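ヒトデには頭がない？　海の星のふしぎな話

こんにちは、アオキです。海の生きものが好きすぎて、休みの日はだいたい磯でしゃがんでいます。きょうは、わたしがいちばん長くながめてきた生きもの、ヒトデの話をします。

ヒトデって、漢字だと「人手」とか「海星」と書きます。人の手みたいだから人手、海の星だから海星。英語では「シースター」とか「スターフィッシュ」と言います。フィッシュは魚のことだけれど、ヒトデは魚の仲間ではありません。うろこもひれもないし、背骨もないんです。

じゃあ何の仲間かというと、ウニやナマコの親せきです。えっ、あのトゲトゲのウニと？　ぐにゃっとしたナマコと？　わたしも小学生のときに図鑑で読んで、しばらく信じられませんでした。この仲間は「棘皮動物（きょくひどうぶつ）」といいます。「とげのある皮の動物」という意味の、ちょっといかつい名前です。

●どっちが前？

みんなには前とうしろがありますよね。顔のあるほうが前です。犬も、カブトムシも、メダカもそう。でもヒトデには顔がありません。だから、どの腕の方向にも進めます。右に行きたくなったら、体の向きを変えないで、そのまま右に行けばいい。うらやましい！　わたしなんて、せまい台所でうしろを向くたびにひじをぶつけています。

さいきんの研究では、ヒトデの体のどこで「頭をつくる遺伝子」がはたらいているかを調べた人たちがいます。すると、腕のほうまで、頭のしるしになる遺伝子があちこちではたらいていたそうです。逆に、胴体のしるしになるものは、体の外側ではほとんど見つかりませんでした。ということは、ヒトデは「頭のない生きもの」というより「歩く頭」に近いのかもしれません。この話を読んだ夜、わたしはなかなか眠れませんでした。

●足はどこ？

ヒトデをそっとひっくり返すと、腕のうらに細いみぞがあって、そこに小さなやわらかい管がずらっと並んでいます。これが足です。「管足（かんそく）」といいます。腕だと思っていたところは、足がたくさんついた長い台みたいなものだったんですね。

この管足は、水の力で動きます。ヒトデの体の中には海水に似た水の通る管がはりめぐらされていて、水がぎゅっと送りこまれると足がのび、筋肉がちぢむと足がもどります。体の表側には水の出入り口があって、小さな丸いボタンのように見えます。イトマキヒトデだと色がちがうので見つけやすいです。まん中からちょっとずれたところをさがしてみてください。

管足の先はものにくっつきます。むかしは吸盤みたいに吸いついていると考えられていましたが、いまでは、のりのようなものを出してくっつき、はなれるときはそれをはがすものを出す、というしくみが大事だとわかってきました。だから、岩についているヒトデを力まかせに引っぱるのはだめです。足がちぎれてしまうことがあります。

前にわたしは、一ぴきのヒトデが潮だまりのはしからはしまで行くのを、ずっと見ていたことがあります。かかった時間は16分。とちゅうで二回、ぴたっと止まりました。考えごとでもしていたのかな。見ているこちらは足がしびれて、立ちあがれなくなりました。

●目は腕の先

顔はないのに、目はあります。腕の先っぽに、赤っぽい小さな点があるんです。人間の目みたいに細かいものは見えませんが、明るいか暗いか、大きなかげがあるかどうかくらいはわかるようです。サンゴ礁にすむアオヒトデの仲間で調べた実験では、目を使って、近くにある岩場のほうへもどっていくことがたしかめられています。

腕が五本なら目も五つ。じゃあ、腕がもっと多い種類なら？　そう、目もふえます。ヒトデの腕は五本と決まっているわけではなくて、ヤツデヒトデは八本くらい、ニチリンヒトデはもっとたくさんあります。ニチリンは太陽のことで、ほんとうに太陽の絵みたいな形をしています。

●胃ぶくろが出てくる！

さあ、ここからちょっとすごい話です。ごはんの前の人は、あとで読んでもいいですよ。

ヒトデの口は、体のうらのまん中にあります。マヒトデなどは、アサリやムール貝のような二枚貝を食べます。でも貝はしっかりふたを閉じていますよね。ヒトデは貝の上におおいかぶさって、管足で両がわから引っぱりつづけます。貝のほうも閉じようとがんばりますが、ほんの少しだけすきまがあくと、ヒトデはそこから、なんと自分の胃を入れるんです！

胃は口から外へ、うらがえしになって出てきます。そして貝のからの中で身をとかし、とろとろになったところを取りこんで、また体の中へしまいます。口に入らない大きなものでも、これなら食べられます。貝を育てている漁師さんにとってはこまった相手ですが、食べる方法としては、よくできているなあと思います。

ぜんぶのヒトデが貝を食べるわけでもありません。海の底にたまった小さな食べのこしをもらう種類もいれば、砂の中のものを丸のみする種類もいます。モミジガイという名前のヒトデは丸のみ派です。貝じゃないのにカイという名前なので、わたしはいまだに友だちに説明するとき、こんがらがります。

●切れてもはえてくる

ヒトデは腕がなくなっても、時間をかけてまたはやすことができます。カニや魚におそわれて、腕を一本のこして逃げることもあります。磯で、一本だけみじかい腕のヒトデを見つけたら、はえてくるとちゅうかもしれません。

種類によっては、ちぎれた腕のほうから体がまるごとできてくることもあります。小さな体に長い腕が一本だけついた形は、しっぽのある流れ星みたいで、ほうき星になぞらえた呼び名もあるくらいです。ただ、これはできる種類とできない種類があります。まん中の部分が少しついていないとだめなものも多いので、ぜったいにためしたりしないでくださいね。

●赤ちゃんは星じゃない

生まれたばかりのヒトデは、星の形をしていません。すきとおった小さな体で、海の中をふわふわただよっています。しかも、右と左がちゃんとあるんです。人間とおなじですね。それが大きくなると、海の底におりて、体の中でつくりかえが始まり、小さな小さな星になります。

イモムシがチョウになるのも大変身ですが、ヒトデの変身だって負けていません。顕微鏡でしか見えないので、あまり有名じゃないだけです。もっと宣伝したい！

●磯で会うには

ヒトデをさがすなら、潮がよくひく時間をえらびます。わたしは2月の夜の磯も好きですが、寒いし暗いしすべるので、みんなは春のあたたかい昼間に、おとなの人といっしょに行ってください。ぬれてもいいくつをはいて、軍手もわすれずに。岩のかげや、海そうの下をそっとのぞきます。

見つけたら、まずはそのまま観察。さわるときは手を海水でぬらして、やさしく持ちます。水から出している時間はみじかくします。ヒトデは体の表面や管足で息をしているので、水の外は苦しいんです。ひっくり返した石は、もとの向きにもどしましょう。石のうらには、ほかの住人がたくさんいますから。

きれいな色だから持って帰りたい、という気もちはよくわかります。でも、生きているものは海においていきましょう。かわいた体が浜に打ちあげられていることもあるけれど、持ち帰っていい場所かどうか、先にたしかめてくださいね。それと、とてもにおうことがあります。わたしは上着のポケットに入れて電車に乗り、となりの人に席を立たれたことがあります。

●絵にかいてみよう

さいごに、おうちでできる遊びをひとつ。紙にヒトデをかいて、口、目、管足、水の出入り口をかきこんでみましょう。表の絵とうらの絵、二まいあるとわかりやすいです。まん中の点から五本の線をひいて、線と線のあいだがおなじくらい開くようにするのがコツ。腕の先に目をかくのをわすれがちなので、わたしはいつも目から先にかきます。

かけたら、腕の先のひとつを指さして「こっちが前！」と言ってみてください。つぎの日は、べつの腕を前にしてあげましょう。
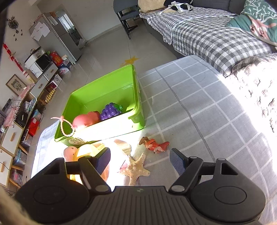
ダイチ・ワダ：うちの子に読んで聞かせたら、胃が出てくるところで「もう一回！」と三回も言われました。ひとつ質問です。ヒトデがひっくり返ってしまったときは、自分で起きあがれるのでしょうか。子どもは「腕をぶんぶんふって、でんぐり返しする」と言いはっていて、わたしは管足でどこかにつかまるのだと思っています。つぎの回で教えてもらえるとうれしいです。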